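Aler Site, Equipment Stores and Bench Use
Minutes of the monthly meeting, November

Held Tuesday, 9:00 a.m., in the stores office. Quorum present. The minutes of the October meeting were accepted with one correction: under item 4, "shelf" should read "shelf bay."

1. Matters arising

1.1 The label printer has been returned from service. Labels printed before the repair have a faded left margin and are to be replaced as cases come back to stores. No separate relabeling round will be held.

1.2 The spare key to the Nirnlow store has not been found. The lock cylinder will be changed. Cost to be charged to the general stores account.

1.3 The request from Sonine for two additional shelf bays was held over from October. See item 5.

2. Carrying cases: stock and condition

2.1 Stores holds 19 carrying cases against a listed quantity of 20. The missing case was last signed out to Tuominen. Tuominen stores to search and report before the next meeting. If it is not located it will be written off and the list amended.

2.2 Latches. Three cases have latches that do not hold under load. They have been tagged and withdrawn. Replacement latches are on order. It was asked whether the cases could be used in the meantime with a strap. Not agreed. A strapped case can be lifted by the strap, and the handle side is then unsupported.

2.3 Foam. Several inserts are compressed at the corners. Inserts will be inspected on return and replaced where an item can move when the closed case is tilted. The tilt check is to be done over a bench.

2.4 Contents cards. Two formats are in circulation. The older card has no column for the return date. Agreed that the newer card is the only valid one and that older cards be removed on sight.

3. Packing procedure

3.1 The draft procedure was reviewed line by line. The following wording was agreed:

Clear the bench before the case is brought to it.
Wipe the bench top and let it dry.
Set the case down flat and open it fully before handling any contents.
Check each item against the contents card as it goes in.
Place loose cables in the cable pouch. Do not lay them across the insert.
Close the case, engage the latches, and lift slightly by the handle to test.
Sign and date the card.

3.2 The line on silica gel packets was deleted. Packets are no longer stocked.

3.3 There was discussion of whether the check against the card should be done by a second person. The present error rate does not support the extra time. To be revisited if a short-packed case is reported by a receiving site.

3.4 The procedure will be posted at each bench in a plastic sleeve. Large type was requested.

4. Bench layout

4.1 The enclosed bench was considered as the layout to be followed at the other sites. The open case is kept toward the right rear corner and the middle of the top is left clear. This gives a free area for setting items out before they are packed, and the case does not have to be moved once open.

4.2 Objection was raised that the right rear position requires a longer reach on deeper benches. Accepted. On those benches the case may be brought forward, provided that the center stays clear.

4.3 Surface. The pale top was preferred to the dark one at Nirnlow, on which small screws and black caps are hard to find. Faint specks and light marks on a pale top are to be treated as cosmetic and need not be reported. Cuts and lifted edges are to be reported.

4.4 Side rails. Grooved rails collect dust and should be included in the weekly wipe-down. A narrow brush is to be added to each bench kit. Nothing is to be stood on the rails.

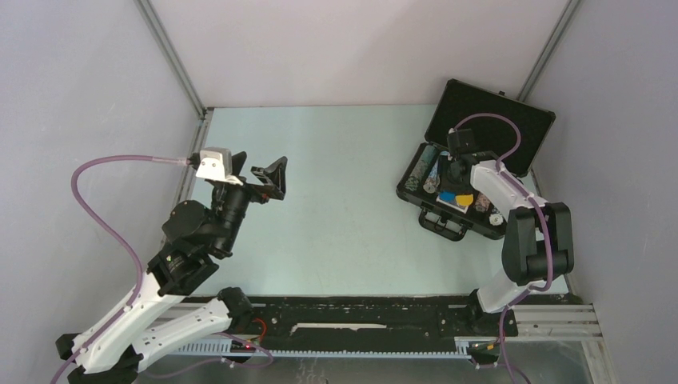

5. Shelving request, Sonine

5.1 Sonine asked for two bays. Floor loading figures were not supplied with the request. One bay was approved, and the second is deferred until the figures are received.

5.2 The bay is to be fixed to the wall before use. Cases go on the lower shelves, handles outward.

6. Budget

6.1 The remaining allocation for stores and benches is 4000. Commitments to date are the latches, the lock cylinder and one shelf bay. Foam inserts will be ordered after the inspection under 2.3, when the quantity is known.

6.2 A proposal to buy further cases this year was withdrawn.

7. Actions

Tuominen stores: search for missing case, report result.
Aler stores: fit latches, inspect inserts, remove old contents cards.
Nirnlow stores: change lock cylinder, issue new keys.
Sonine: supply floor loading figures.
All sites: post packing procedure and bench sheet, add brush to bench kit.

8. Other business

8.1 The wipes now supplied leave a film on coated surfaces. Stores to obtain samples of a different type.

8.2 The returns shelf at Aler is being used for outgoing cases. Staff to be reminded that outgoing cases stay on the cart.

Next meeting same time and place. Bench sheet revisions to reach stores before then.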